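Shared kitchen recipes – text data, read me first

Last touched in December. Rough notes, will tidy when I get time.

What's in here

More than 400 recipe cards typed up from the Zanska community kitchen binders. Plain text, one recipe per file. Mostly weeknight food: soups, flatbreads, bakes, a lot of potato. Some handwritten originals, some cut out of old Peltonen flour bags, a few printed from somewhere and then scribbled over.

No nutrition info. No ratings. No photos of the food.

Folders

cards – the recipes, one file each
index – one big table, title, source, page, oven temp
units – my conversion notes, please read before you do any math on amounts
todo – stuff I couldn't make out 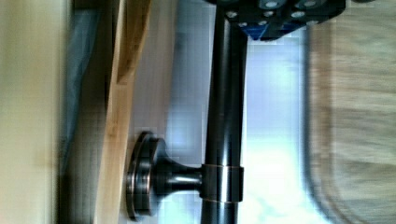
Fields in each card

title – as written, spelling mistakes kept
source – binder name (Pliretti, Gilico or Peltonen) plus page
serves – blank if the card dosen't say
amounts – one per line, number first then unit then item
steps – free text, line breaks kept
notes – anything in the margins, inculding arguments between cooks

If a field is missing it was missing on the card. I didn't guess. Exception: serves, where the Gilico binder has a default of 6 printed on the inside cover. Those are marked with a star so you can drop them.

Units – the annoying part

Cups are US cups in the Pliretti binder. In the Peltonen one a cup is a coffee cup and who knows how big. Left as "cup" in both, so check the source field first. Tablespoons seem consistent. "Knob", "handful" and "glug" stay as they are, don't convert them.

Oven temps are in Fahrenheit unless there's a C after the number. One lasagna says 490 with no letter. Checked the card twice, it does say that. Left it alone but it's flagged in the index. Don't bake at that for the full time on the card.

Where it gets cooked

Not tested in any systematic way. I tried 9 of the bakes myself, small batches, and wrote what I changed in notes with TESTED in front. Counter oven results and full size oven results are not the same thing, the top browns way faster in a small one. Cut the tray size down, move the rack low, start looking early. Dough rested on cold stone takes longer to come up, so the rise times in the Pliretti cards run short – add a bit.

Chopping sizes are vague everywhere. "Small" on a soup card is smaller than "small" on a stew card. If you're parsing this stuff for anything, treat size words as decoration.

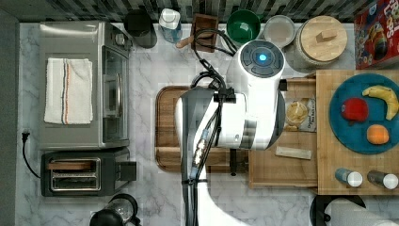

Seija Lindqvist wrote in to say the rye flatbread card has salt listed twice and the second one should be caraway. She's right, it's smudged on the original and I read it wrong. Fixed in cards and index. She also thinks the two barley soups are the same soup, copied from one binder to the other with the carrots left out. Could be. Keeping both for now, with a line in notes pointing each one at the other.

Known problems

– Duplicates. Mostly pancakes. Same recipe, different title.
– Fractions got typed three different ways, 1/2 and 0.5 and "half". Haven't cleaned up.
– Some Gilico pages are out of order so page numbers jump.
– Accents dropped in the early files, kept in the later ones.

Using it

Free for cooking, teaching, messing around with text tools. Say where it came from if you pass it on. Please don't print it as a cookbook without asking the kitchen first, a few families want their names left off.

Corrections: send the card title and the source page, otherwise I can't find it. One fix per message is easiest.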